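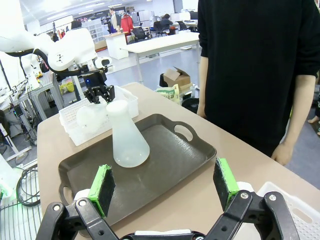

posted by plolusine | Opinion | December | 11 comments

The archaeological report for the Tapsell Street parking structure in Retelstead is 200 pages long, and I have read all of it, including the appendix on soil chemistry. I did this on purpose, over two evenings, with a pot of coffee and a ruler to keep my place. I'm fairly sure that puts me in a small club. It may be me and the person who had to fix the page numbers.

It is a good report. Under the old lumber yard they found a row of privies, a brick cistern, the back half of a boarding house, and enough oyster shell to suggest that someone in Retelstead once ate much better than anyone does there now. There was a child's slate with sums on it, and one of the sums was wrong. You will find the slate on page 143, in a sentence that begins "Miscellaneous small finds included." The wrong sum is in a footnote.

I've worked in and out of contract archaeology for 16 years, and I have written sentences like that one myself. I know how they happen. The excavation ran long because the rain did, the builder wanted the hole back, and the budget for writing up was whatever had not been spent on pumps. The report has a format that the reviewing agency expects, so you fill in the format. Environmental setting. Previous research. Methods, which are the same methods as last time, with the name of the river changed (check this, by the way, since I once let the wrong river go through to final draft and it stayed wrong until a reader in the planning office asked which state we thought we were in).

Then the thing is approved, and copies go out. One goes to the agency. One goes to the client, who needs the letter stapled to the front and has no earthly use for the rest. Another goes to the county repository in Bundmont, where you can see it by appointment if you can show a reason. I gave mine as "curiosity" and was asked whether I had another.

The public paid for most of this, through fees folded into rents and taxes and the price of a parking space. What the public got was a fence with a tarp on it for most of a spring, a rumor about bones (it was a cow), and a parking structure.

My proposal is small, and I would like to see it turn up in every contract of any size: ten plain pages. Before the long report can be accepted, the firm hands in a short one, written for a person who lives in the town and did not go to school for this. It says what was there, who seems to have lived on the spot, what came out of the ground, what we still don't know, and where the stuff is now. It has a map that a person could find their own house on. It gets printed and left in the library, the barber shop, and wherever else people sit with nothing in their hands.

I have made this argument at enough professional lunches to know the objections by heart.

The first is that short reports already exist. They do, in a way. Most of them are a poster, or a panel bolted to a railing, reading "Glimpses of the Past" over a picture of somebody's elbow and a trowel. The panel at Tapsell Street runs to 61 words. I can't call that a report, and it has a bird problem.

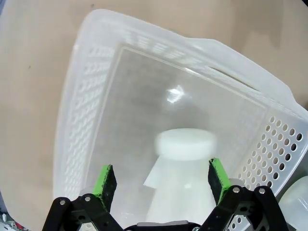
Plastic basket with a slot handle in the rim.

The second objection is accuracy. If you leave out the hedging, my colleagues say, people will believe things more firmly than they should. I have some sympathy. We are a cautious trade, and we earned our caution by being wrong in print for most of the nineteenth century. But look at what the hedging does in practice. "The assemblage is consistent with domestic refuse of a possible boarding function" means we think it was boarding house trash. You can say "we think." People use it all day long. They say it about the weather and their brothers-in-law, and the listener understands perfectly well that nobody is swearing an oath.

The third is looters. Print a map, the worry goes, and by nightfall there will be men with metal detectors. For a site in open country this is a real concern and I'd keep the map vague. For a site now lying beneath four levels of reinforced concrete, I would be impressed to meet the man and would want to know where he bought his equipment.

The last objection is money, and it's the one that wins. A short report takes time, and good plain writing takes more time than the other sort. I put it at some 11 hours of one person's work if that person was on the dig and still remembers it. Set that beside the cost of a single day of backhoe rental. I have watched a backhoe sit idle through an entire afternoon while three agencies worked out by phone which of them owned a drainpipe, and no one mentioned the budget once.

There is a selfish side to this too. Every few years somebody in a statehouse notices that the law makes builders pay for archaeology, and asks out loud what anyone gets for it. We then scramble around for supporters and find that our supporters are mainly each other. The people of Retelstead might have spoken up. They like their town, and they'll talk for an hour about a flood from before they were born. But they don't know about the cistern or the oysters, and as far as they can tell we came, put up a tarp, upset everyone about a cow, and went home.

I asked at the Retelstead library whether they would take a short report if one turned up. The woman at the desk said they would put it by the door, next to the tax forms. She asked what was in it. I told her about the slate, and she wanted to know what the sum was.

Seven times eight. The kid had 54.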